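Collecting Demonstrations for a Learning System
Handout for week 4, to be read before the Saturday practical

Welcome back, everyone. Last week we talked in general terms about how a robot can be taught by being shown, and I promised that this week we would get our hands on the unglamorous part, the gathering of the examples themselves. It takes up far more of a project than most people expect, and I have grown very fond of it over the years, so please forgive me if I go on a bit. The task we shall keep coming back to is tidying cushions on a chair with two arms, as in our Hostard collection.
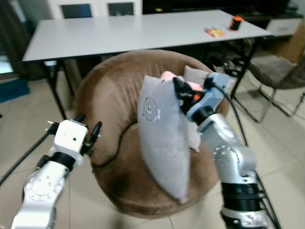
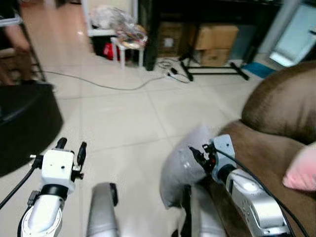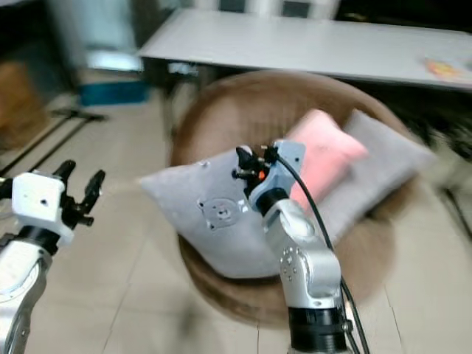

Some words we shall need

I would like us all to use the same terms, if only so that I can follow your write-ups in the evening when I am tired. An episode is one complete go at the task, from the moment recording starts to the moment it stops. A demonstration is an episode in which a person was in control of the arms throughout. An observation is whatever the system is given at one instant (a view from the camera, plus the joint positions of both arms and how far each gripper is open), and an action is what the arms were told to do next. So an episode is really a long string of observations and actions in pairs, and the learner's whole job is to look at an observation and guess the action that went with it.

Put like that it sounds almost too simple, doesn't it? In a way it is. The learner has no idea what a cushion is for. It has never sat down. All it has is your string of pairs, and if something matters to the task but never shows up in those pairs, it cannot learn it, however long you leave the computer running.

Why soft things?

People sometimes ask why we don't begin with wooden blocks. Blocks are lovely, and you will meet them again in the Wimgate exercises, but they let you get away with a great deal. A block picked up by its corner is still the same block. A cushion picked up by its corner droops, swings, folds over and comes down some other way up, and the next move has to begin from wherever it ended. Pull one cushion out from behind another and both of them shift. You will find yourself making dozens of tiny decisions that you would struggle to put into words, and those decisions are exactly what we want on the recording.

Soft things are also forgiving to the equipment, and I won't pretend that didn't come into it.

Before you record

Spend ten minutes driving the arms with the recorder off. Open and close both grippers, reach for the back of the chair, reach for the seat, and get a feeling for where the elbows go when you aren't thinking about them. Most collisions in our first collection were elbows against furniture, and the person driving was looking at the fingertips every time.

Check the cables next. They should have enough slack for the arm to make its longest reach, and none should run between the fingers and the thing you mean to pick up. Then look at the picture from the head camera and make sure you can see the whole of the chair seat. If you have to lean over and peer at the real chair to know what is going on, stop and move something, for the learner will not be able to lean over and peer. I feel strongly about this one. A demonstration that relies on something the camera never saw teaches the learner to guess.

Write down the starting arrangement in the log. A few words will do: which cushions, roughly where, which way up.

How to drive

Slowly, but not so slowly that you keep halting. Long pauses are a real nuisance. During a pause the observation hardly changes and the action is "stay put", and if you do enough of this the learner will quite reasonably conclude that staying put is a fine thing to do when holding a cushion in the air. We had a policy in the Enache trials that would lift beautifully and then simply wait. If you need to think, do your thinking before you press the pedal, or else finish the episode and begin another.

Do the thing the same way when there is no reason to do it differently. If you sometimes take the front cushion with the left arm and sometimes with the right, from the same starting arrangement, the learner may settle on something halfway between, with both arms wandering in towards the middle and neither quite getting there. Agree a rule with your partner. Ours is that the arm nearer the free corner takes it, and the other arm stays open and ready unless it is needed.

Grip a corner or a seam where you can. The flat face of a full cushion slides out of the fingers, and by the time you have noticed, the arm is already on its way up.

Varying the start

I have just told you to be consistent, and now I am going to tell you to vary things, so do bear with me! The way you act should be steady, and the situations you act in should be as mixed as you can manage. Turn the chair a little. Swap the cushions over. Lay one face down, stand one on its edge, let one hang half off the seat. Record in the morning and again late in the afternoon when the light has moved round. Leave the rest of the room in its ordinary state and let it change from day to day in the ordinary way, with things put down on tables and taken off again, so that the learner doesn't come to lean on some object in the background that happened never to move.

A handy check is to look at the first view of every episode in a session, one after another. If you can't tell them apart, you have recorded the same episode many times over.

Mistakes, and what to do with them

You will drop things. Please do not delete the episode straight away. If you dropped the cushion, noticed, went back and finished the job, that is one of the most useful recordings you can make, and it goes in the log as a recovery. A learner that has only ever seen perfect runs has no idea what to do the first time something slips, and something always slips.

If you dropped it and could not reach it, or an arm reached its limit and stopped, mark the episode as failed and keep it in the separate folder. We shall use those in week 6, when we train a small model to tell good endings from bad ones. The only episodes to throw away are the ones where the recording itself is broken, with missing camera data or a joint reading that has frozen.

In the Hostard collection we recorded 54 episodes over two sessions. Of those, 33 were clean, and most of the remainder were recoveries. I was rather disappointed at the time and very glad later, when the policy trained on the full mixture coped so much better with a badly placed cushion.

Labelling

Each episode gets one plain sentence saying what was done. "Lift the front cushion and stand it against the back of the chair" is a good label. "Tidy up" is too vague, and "cushion 2b" means nothing to anyone a month from now, including you. Write it the same day. Where an episode has clear stages, mark the moment each one begins, and don't agonise over the exact instant. Two people labelling the same recording will differ by a little, and that does no harm as long as neither of them is careless.

For the practical

Work in pairs, one driving and one keeping the log, and change over halfway. Each pair should aim for 40 episodes across the session, which leaves time for a cup of tea. Use the Pumenmont log sheet from the course page and fill in every column, including the dull ones. Keep long hair tied back and stay outside the taped line whenever the arms are powered. The person with the log also has the stop button and should keep a hand near it.

Questions to think over beforehand

Suppose your partner is left-handed and you are not. Would you expect that to show in the recordings, and would it matter?

How would you arrange the sessions if you knew the finished system would be used with a chair it had never seen?

At what point would you say that a cushion is "in place"? Try writing the rule down, and then see whether your partner reads it the same way.

Reading for next week is the second half of the chapter on copying errors, the part about small mistakes that add up. Skip the proofs if they give you a headache, we shall go through the main one together on the board.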